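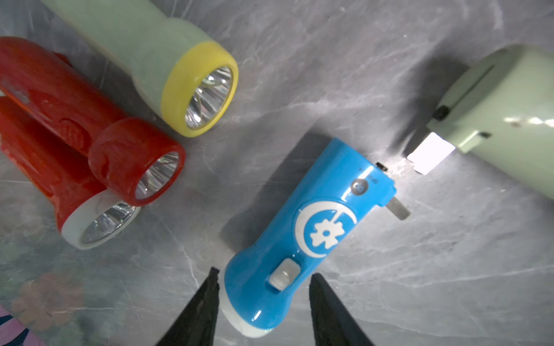
Lanternas de mão sobre a bancada, modelo azul com ficha metálica ao centro.

**Ata da reunião de agosto: material de iluminação de emergência**
Residência Sarmiento, sala de convívio do rés do chão, 18h30

Presentes: Carmela Rivas (presidiu), Shih-chieh Ho (secretariou), representantes dos pisos 1, 2 e 4. O piso 3 não se fez representar.

**1. Ata anterior**

Aprovada com uma correção: a chave do armário da entrada fica na portaria e não no escritório.

**2. Estado das lanternas**

Shih-chieh Ho apresentou o levantamento das lanternas recolhidas nos pisos e nas zonas comuns. Foram entregues quase 50, de vários modelos e cores. Há azuis, vermelhas e de tom verde-claro, compradas em alturas diferentes e sem registo de quem as encomendou. Depois da última falha de luz, 13 não acenderam.

Foi discutido se valia a pena manter modelos misturados. O piso 4 prefere um modelo único, por ser mais fácil explicar o funcionamento aos residentes novos. O piso 1 lembrou que as vermelhas têm servido bem na cave e que não há motivo para as retirar enquanto funcionarem. Carmela Rivas concordou com o piso 1.

Quanto à azul, com interruptor deslizante no corpo e a lua branca no logótipo, perguntou-se se a ficha que sai da cabeça entra nas tomadas dos corredores. Ninguém tinha experimentado. Fica por verificar antes da próxima reunião.

Decisões:

- As 13 que não acenderam são testadas outra vez depois de uma noite completa de carga ou com pilhas novas, conforme o modelo. As que continuarem sem acender vão para o ponto de recolha de equipamento elétrico.
- As vermelhas ficam na cave e na casa das bicicletas.
- As restantes são distribuídas pelos pisos, com etiqueta do piso colada no corpo e sem tapar o interruptor.

**3. Compra de lanternas novas**

Foram pedidos preços a duas casas. A Beltside propõe 20 lanternas recarregáveis por 1.137 euros, com entrega incluída e suportes de parede. A Clokard ainda não respondeu por escrito e só deu um valor por telefone, que não ficou registado.

O representante do piso 2 achou o preço alto e pediu que se esperasse pela segunda proposta. Carmela Rivas pediu que se pergunte também à Beltside quanto custa o conjunto sem os suportes, visto que os do piso 2 ainda estão em bom estado. A compra não foi votada.

**4. Armário da entrada**

A prateleira de cima está ocupada com caixas de cabos da Bonix que já não servem nenhum aparelho da casa. Aprovado retirar as caixas e usar a prateleira para carregadores e pilhas. As pilhas usadas passam para um recipiente com tampa, na prateleira de baixo.

O piso 1 pediu uma folha na porta do armário onde se escreva quem levou a lanterna e quando a devolveu. Aprovado.

**5. Outros assuntos**

A luz do patamar entre o segundo e o terceiro piso continua a piscar. O pedido ao eletricista já foi feito e aguarda data.

**Tarefas**

| Tarefa | Responsável |
|---|---|
| Repetir o teste das 13 lanternas | Shih-chieh Ho |
| Experimentar a ficha da azul no corredor | Piso 4 |
| Pedir proposta escrita à Clokard | Carmela Rivas |
| Preço da Beltside sem suportes | Carmela Rivas |
| Esvaziar a prateleira de cima | Pisos 1 e 2 |
| Folha de registo na porta | Piso 1 |

A reunião terminou às 19h45. A ata foi redigida por Shih-chieh Ho e será afixada na entrada depois de lida por Carmela Rivas.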